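The Plison has 20 rooms, a front desk that closes at ten and no restaurant. Its manager took over in January, after six years at a larger hotel near the Cluvis ferry terminal.

"People ask me what changed and I tell them breakfast," she said. "We used to send guests down the street with a voucher. Now there's a cart in the lobby from seven, with coffee, rolls and fruit."

The building went up as a boarding house, and the stairs are still steep. There is no elevator. She wants guests to know that before they book - the two ground floor rooms go first, and she won't promise either one over the phone.

Parking was the other complaint. The hotel now rents spaces in the Tato garage, 100 yards up the hill, and guests pay at the desk when they check in.

"I'd like it to be free. It isn't, so we put the price on the website."

Late arrivals get a door code by text message. She said most guests manage fine, and the ones who don't can call her until midnight.

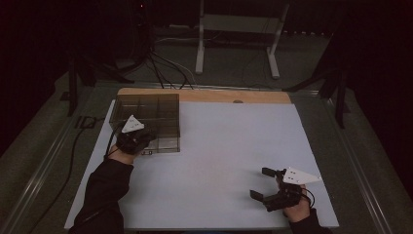
*A divided tray on a white board with a wooden strip along the far edge.*

Rooms on the street side get some noise from the bars on weekends. The back rooms are quieter but smaller, and they cost the same. Asked if that would change, she said she was still thinking about it.

"Ask me after the winter. I have 60 windows to reseal first."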